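The Mud Librarian of Nostport

By Petronella Hendricks
8 December 2020

Print this article | E-mail this article

The first thing you learn about deep-sea mud is that it smells. It smells like an egg salad sandwich that has been left in a glove compartment, and it goes on smelling that way for a long time after it has been hauled up, sliced lengthwise, wrapped in plastic and shelved. The people who work at the Nostport core store claim not to notice anymore. Their families, I am told, notice.

The store sits behind the ferry terminal in a former fish-packing plant, a choice of building that must have seemed less funny to the people who signed the lease. Inside are 1,437 tubes of ocean floor, kept at refrigerator temperature and stacked on steel racks up to the ceiling. Most of them came from the Brultollow Rise, a long underwater swell that on a chart looks like somebody slept badly under a blanket.

I had come to see one tube in particular. It was taken last November from the north flank of the Rise by the research ship Clastell, on a cruise that had been planned for years and was then squeezed, with masks and nose swabs and a much smaller science party, into a gap between storms. The ship's winch failed on the second day. The spare part was in a warehouse on another continent. The engineers made a new one out of something they still decline to identify, and the coring went ahead.

Piston coring is a simple business in the way that dropping a piano is a simple business. You hang a long steel pipe with a great weight on top of it over the side, lower it for a couple of hours, and let go a little above the bottom. The pipe drives itself into the seabed. Then you pull it back up and find out whether you have a record of past climate or a bent pipe. The Clastell came home with a good deal of both.

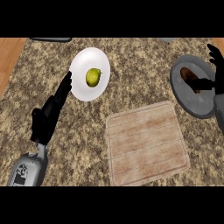 What was in the good pipes has kept the Nostport group arguing ever since. Mud on the Rise piles up slowly, grain by grain, out of dust, clay and the shells of creatures too small to have complained about it. A core from a quiet spot should read like a diary kept by a very dull person. The one from the north flank reads that way for most of its length, and then, 2 meters from the top, it has a layer of coarse sand as thick as a dictionary.

Sand has no business being there. It is heavy, it doesn't drift, and the nearest beach is 400 miles away. Something carried it, and there are two camps on the question of what.

The first camp likes a landslide. In this version, a piece of the continental slope let go, probably with help from an earthquake, and sent a thick brown cloud racing along the bottom until it ran out of push. Such things happen. They have snapped telegraph cables in their time. The trouble is that the Rise is a rise, and the cloud would have had to climb it.

The second camp likes ice. Bergs pick up grit when they are still glaciers, float off with it and drop it wherever they happen to melt. This gets around the hill nicely. It does not explain why the grains are sorted so neatly by size, coarse at the bottom and fine at the top, when an iceberg unloads with all the care of a teenager emptying a backpack.

There is a third idea, held mainly by the younger people and mainly after dinner, which involves a deep current called the Nkuna Flow behaving in a way it has not been known to behave. I was asked to say that this is speculative. I was then shown six slides about it.

Settling the matter means dating the layer, and dating the layer means picking shells out of the mud under a microscope with a wet paintbrush. The brush has very few hairs. A good picker can fill a small vial in an afternoon. A bad one sneezes. With the lab limited to one person at a time for most of this year, the work has gone at the speed of the sediment itself, and the first dates aren't expected before spring.

Meanwhile the core lies in its tray with a strip of masking tape across the sand layer and a question mark on the tape. I was allowed to touch the end of it, with a gloved finger. It was cold and slightly gritty. I drove home with the windows down.

Petronella Hendricks writes about the sea and the people who bother it.

Contact us | Copyright 2020. All rights reserved. | Back to top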